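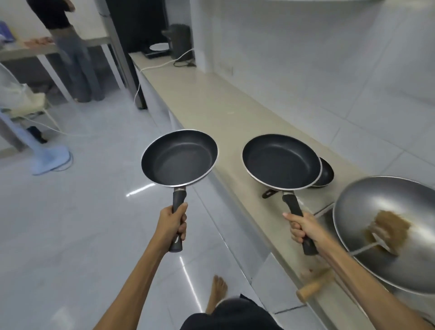
About Flernorlow Kitchen

G'day, and thanks for dropping in! I started Flernorlow because I kept meeting people who owned a cupboard full of pans and still dreaded making tea. I'd been one of them. My first place had a drawer of warped, scratched things I'd picked up at garage sales, and everything I cooked in them stuck (eggs, onions, a very expensive piece of barramundi).

So now I run small cooking classes, and we start with the pans themselves, well before anyone chops a carrot. You'll pick up a couple of black nonstick frying pans, one in each hand, and get a feel for the weight and the handle. It sounds a bit daft but it's my favourite part of the night. Then we get to the wok! Stainless steel scares people off, and I love watching them come round to it once they've learnt to get it hot before the oil goes in.

What we do

Beginner nights, with 3 dishes and a proper sit-down feed at the end.
Wok basics, mostly stir-fries and fried rice.
Pan care, a short class on washing, storing and knowing when to let an old one go.

Our kitchen is a plain working one, white tiles and a long beige bench, and it gets messy. Spatulas get crusty. Everyone washes up, me included, and I put the radio on for that bit.

We began in June with a single class and a borrowed set of knives. I now send a recipe letter to 628 people, which still makes me a little nervous every time I hit send. The Grodel Street hall lets us use its big room for the winter soup night, and last time we ladled out 400 bowls (my shoulder took a week to forgive me).

If you've got a pan at home that's giving you grief, bring it along to any class and we'll have a look at it together. Bookings are on the classes page, and the kettle goes on half an hour before we start.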